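Call for participants: does decluttering your kitchen change what you eat?

Sillthorpe Household Habits Project
Unpaid, with expenses. Open to renters and owners.

You have probably read that a tidy bench makes you eat better. It's in the weekend lift-outs, it's on the side of storage tubs, and it gets repeated by people who sell storage tubs. We went looking for the evidence and came back with a handful of small studies, most of them run over a single afternoon with university students and a bowl of biscuits. We don't think that tells anyone much about a Tuesday-night dinner in a rental with no pantry.

So we are going to test it, properly if modestly, and we need households. We have no stake in the answer. If clearing the bench does nothing, we will say so, and we rather suspect it will do nothing.

What we mean by a bench

Any surface in your kitchen where food gets prepared. It can have a toaster parked on it, a toaster oven beside that and a cutting board behind. We aren't after show homes and we aren't after disasters. Please don't tidy up before you apply, as it wrecks the baseline. 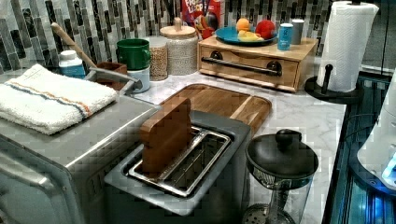 What you would be doing

The study runs for 14 weeks, starting in July. For the first stretch you change nothing and keep a food diary on a paper form. After that you are allocated by lot to one of 2 groups. One group clears the bench down to whatever they use every day and keeps it that way. The other carries on as before. You can't pick your group, and please don't ask us to swap you. Every study of this kind that lets people choose ends up measuring enthusiasm.

The diary takes a few minutes each evening. We know people fudge food diaries. We would sooner have an honest gap than a salad you didn't eat, so there is a box marked "can't remember" and no penalty for ticking it.

The fruit question

There is a particular claim that fruit left in view gets eaten and fruit in the crisper doesn't. It sounds right, which is exactly why we would like to see it checked. Some participants will be asked to keep fruit out on the counter, an apple and a banana on top of a little drawer unit or wherever they'll fit, and to write down when each piece was eaten, binned or turned into banana bread. Binned counts. Banana bread also counts, and has its own column after a long argument.

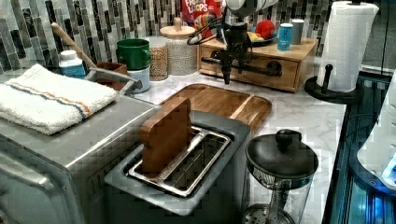 Who we are looking for

We have room for 90 households in the Sillthorpe and Pornero areas. You should:
be 21 or over
do at least half the cooking in your home
have lived at your current address long enough to have habits there
be home for most of the study period
be able to read and fill in a form in English, or have someone in the house who can help

You don't need to be interested in nutrition. If anything we have too many of those people already. Share houses are very welcome provided everyone who uses the kitchen agrees.

We can't take you if you work in organising, kitchen design or homewares retail, if you're planning a renovation, or if you are on a diet prescribed by a doctor. If you have had an eating disorder, we'd ask you to give this one a miss, as daily food recording can be hard going.

Sinks and taps

There is also a short optional survey on washing up. One popular theory holds that people cook less when the area around the tap is crowded. We have found nothing behind it except repetition. Tell us what lives beside yours and how often you cook, and we'll see whether the two have anything to do with each other. 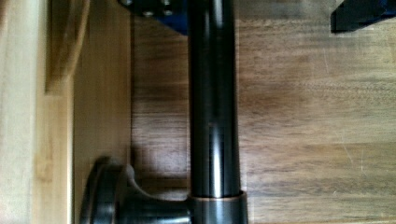 Dark bronze finish on a brown wooden benchtop.

What you get

No payment, and we won't pretend the experience is its own reward. We cover postage, and travel if you come to the briefing at the Chowdary Rooms. You will receive your own results and the full report, including the dull parts. We are not offering free tubs, labels or baskets. Plirnow, who print our forms, have no say in the design or the findings.

Your records

Forms are stored under a number, with names kept separately. You can pull out whenever you like without giving a reason, and ask for your forms back or have them shredded.

How to apply

Pick up an application at the Chowdary Rooms front desk, or ask there for one to be mailed out. The desk closes at 4 pm. Applications stay open until the places are filled, and we'll write to you either way.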